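**Brellora Street Block Association, October meeting**

Started 7:05 p.m. Afia Mensah chaired. Minutes from the last meeting approved with one correction: the sidewalk repair bid came from Onbridge, not Genport.

**Money.** Balance is $510. The insurance renewal takes $340 of that and is due before the next meeting. Approved.

**Parking.** Two residents asked again for a loading zone by the Aoki building. The city wants a petition with 100 signatures. Afia will print the forms and leave them at the front desk.

**Fall supper.** Held in the side hall again. Doors open at 4. People on the even side bring mains, odd side brings salads and dessert. Flowers for the tables were discussed; the group liked roses with small yellow filler and plenty of green.

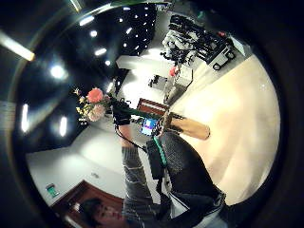
*Bouquet with a coral-pink rose and pale peach flowers.*

**Leaf pickup.** Bags must be paper. Several were left behind last year for being over the weight limit. A reminder goes on the lobby boards.

**Streetlight.** The one at the corner is still out. Second report filed, no reply yet.

Adjourned 8:20 p.m. Budget questions go to Afia before the next meeting.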